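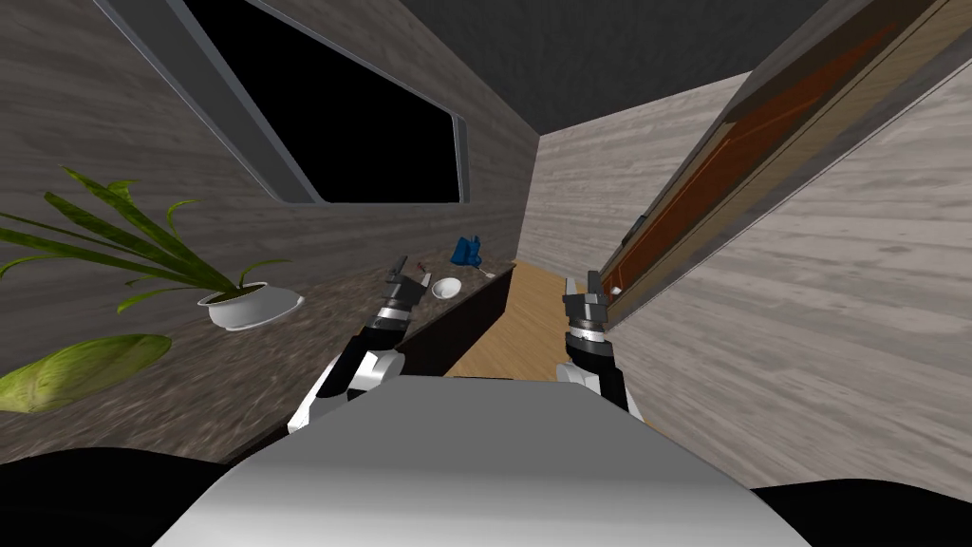
Saturday, April 26, 2025

Lost by 7, which I could have lived with if Themba had been on the pitch. He wasn't, of course. He was up in the stand in his jeans, three rows in front of me, because Gurnbridge still won't sign his release and the league says he can't play for us until they do. He hasn't played a match for them since before Christmas! They don't pick him, they don't ring him, they just won't let him go.

I had a good moan about it with Lesego at half time (queue for tea longer than the half itself, and they'd run out of milk). She thinks their coach is sulking. Kagiso reckons it's about the training fee, 94 quid or something daft, and that we should all chip in and be done with it. I said I'd put in a tenner, but why should he have to buy himself out of a club that doesn't want him?

Mandla played in his place and did fine, bless him, but he's 3 inches too short for the lineout and they went after him every single time. Then Ramiro missed that kick in front of the posts and the whole stand groaned at once. I felt for him. He wouldn't come in for a pie afterwards.

Themba drove me home and hardly said a word until Plidgate, and then he told me he's writing one more letter and if that gets nowhere he'll sit out till the new season. I said send it to the league as well, with copies of everything. He said he'd think about it.

Knee sore from the steps. Away at Drikari next, first Saturday in May, and I still haven't sorted a lift.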